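Chapter 4
How a Share Index Is Built

By the end of this chapter you should be able to:
- say what a share index measures and what it leaves out
- work out the level of a price-weighted index and of a value-weighted index
- explain what the divisor is for, and when it has to change
- tell the difference between a price index and a total return index

4.1 Why we need an index

On any trading day some shares rise and others fall. A person who wants to know how the market as a whole has done can't read through every price on the list. An index puts the movement of many prices into a single figure, which can be set beside the figure for the day before, the month before or ten years before.

The level of an index means very little taken alone. If you are told that the Zoltstead Index closed at 1054, you know nothing about whether shares are cheap or dear. If you are also told that it stood at 873 a year earlier, you can say that the prices in it have gone up by just under 21 per cent, once each share has been given its proper weight. It is the change that carries the information.
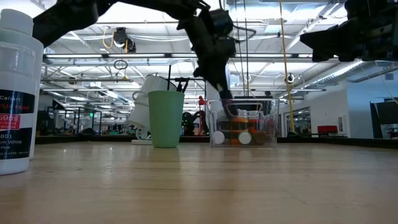

Every index starts from a base date and a base level. The base level is chosen for convenience, and 100 and 1000 are the usual choices. In this chapter we use a small made-to-measure market, the Zoltstead exchange, on which three companies are traded: Misero, a food wholesaler; Dvořáček, a maker of pumps and valves; and Ukorden, which runs warehouses. Real indices hold far more companies, but the arithmetic is the same.

4.2 Price-weighted indices

The oldest method is also the simplest. Add up the prices of one share in each company and divide by the number of companies. Suppose that on the base date Misero trades at 19, Dvořáček at 28 and Ukorden at 13. The sum is 60, and dividing by three gives an index level of 20.

If Dvořáček rises by 10 per cent to 30.80, the sum becomes 62.80 and the index rises to 20.93. If Ukorden rises by 10 per cent instead, to 14.30, the sum is 61.30 and the index reaches only 20.43. The same percentage rise has had a larger effect in the company with the higher share price. The size of the company plays no part in it.

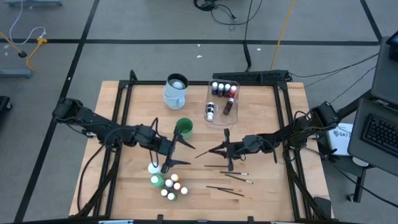
Fig. 4.1 Two robot arms mounted on facing sides of a frame over a table.

This is the main objection to price weighting. A share price depends on how many pieces a company has been cut into. A company with few shares may have a high price and still be small.

4.3 Value-weighted indices

Most modern indices weight each company by its market value, meaning the share price multiplied by the number of shares. Many go a step further and count only the shares that are free to be bought and sold. Blocks held by founders or by the state are left out. The shares that remain are called the free float.

Let Misero have 200 million shares, Dvořáček 50 million and Ukorden 100 million. At the base prices their market values are 3,800 million, 1,400 million and 1,300 million, a total of 6,500 million. If the base level is set at 1000, the divisor is 6.5 million. A rise of 10 per cent in Misero now adds 380 million to the total and takes the index to 1058.46. The same rise in Dvořáček takes it to 1021.54.

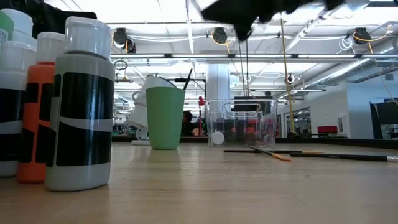 Weights are easily confused with rankings, and students lose marks over it. A ranking tells you the order of the companies and stops there. Think of three paint bottles lined up on a table, one of them orange: their order along the line says nothing of how much paint each one holds. A weight does tell you how much. Misero's weight on the base date is 3,800 divided by 6,500, or 58.5 per cent, so the index will follow Misero more closely than it follows the other two companies put together.

4.4 Keeping the divisor up to date

Now suppose Dvořáček splits its shares two for one. Each holder has twice as many shares at half the price. A value-weighted index needs no adjustment, as the market value is unchanged. In the price-weighted index of section 4.2 the sum of prices would drop from 60 to 46, and the index would appear to fall although no holder had lost anything. To prevent this, the divisor is changed from 3 to 2.3, and the index stays at 20.

Value-weighted indices have to be adjusted when a company joins, leaves or issues new shares for cash. The rule is the same in each case: the level just after the change must equal the level just before it.

Dividends are treated differently. When a share goes ex-dividend its price usually falls, and a price index lets that fall stand. A total return index adds the dividend back, as if it had been spent on more shares. We take this up in section 4.5.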